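Records Transfer and Small Media Deposits: Frequently Asked Questions

Last updated: July
By Sinan Karabulut, Office of Records and Archives

The Hodska Office of Records and Archives accepts records from local societies, schools, businesses and private households. The answers below apply to all deposits made at the Karakaya Street reading room. Depositors with large or unusual collections should write to the office before bringing anything in.

What kinds of material does the office accept?

The office accepts letters, minutes, ledgers, maps, photographs, sound recordings and digital files that relate to the town and the surrounding district. Newspapers and printed books are accepted only when the office does not already hold a copy. Furniture, clothing and framed objects should be offered to the Losis Museum.

Do I need an appointment?

Yes. Deposits are received by appointment between 9:00 a.m. and noon. The reading room remains open to researchers in the afternoon, but the desk staff at that time cannot sign for new material.

What is the difference between a gift and a loan?

A gift becomes the property of the town when the transfer form is signed. A loan remains the property of the depositor, who may withdraw it by giving 3 months' written notice. The office prefers gifts for material that will need repair or rehousing. Loans are reviewed every 14 years, and the depositor or the depositor's heirs will be contacted at the last address on file – please keep this address current.

May I deposit digital files?

Yes. Files may be delivered on a flash drive, a memory card, an optical disc or a portable hard drive. Each deposit should include a plain text list of the main folders and a short note on who made the files and when. Files protected by a password cannot be accepted unless the password is supplied in writing.

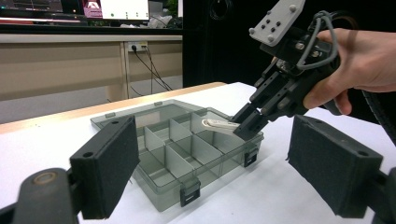
The office copies the files to its own storage and checks each copy against the original. Drives and cards are returned on request once the check is finished. If no request is made within the period stated on the form, the media may be kept or securely destroyed, as the depositor has indicated in Section B.

Is there a size limit?

A single digital deposit may contain up to 4000 files. Larger collections are accepted in parts under a separate schedule. For paper records, the limit for one appointment is 300 folders. Boxes should be light enough for one person to carry.

How should I prepare paper records?

Please leave the papers in the order in which they were kept. Remove rubber bands and plastic sleeves if this can be done without tearing. Do not use tape, glue or sticky notes, and do not write on the documents. Damp or moldy items must be wrapped separately and reported when the appointment is made.

Can I restrict access to what I deposit?

Restrictions may be placed on records that contain medical, financial or family information about living persons. The depositor must state which items are affected and give an end date for each restriction. The office does not accept permanent restrictions. Staff will need to see closed records in order to list and care for them.

Who holds the copyright?

Signing the transfer form does not, by itself, transfer copyright. Depositors who own the copyright may assign it to the town in Section D or keep it. Where the owner is unknown, the office will supply copies for private study only.

How long does it take for a collection to be listed?

Small deposits are normally listed in the order received. Larger ones are placed in the Bitov Cataloging Program, and the depositor receives a letter when work begins. Unlisted collections can be viewed only with the written approval of the records officer.

What happens to items the office decides not to keep?

Duplicates and items outside the collecting area are offered back to the depositor first. If they are declined, they may be passed to another public institution – or recycled, in the case of printed matter. No item given to the office is sold.

Where can I obtain the transfer form?

Forms are available at the front desk and by mail. A completed form must be signed in ink by the owner of the records or by a person with legal authority to act for the owner.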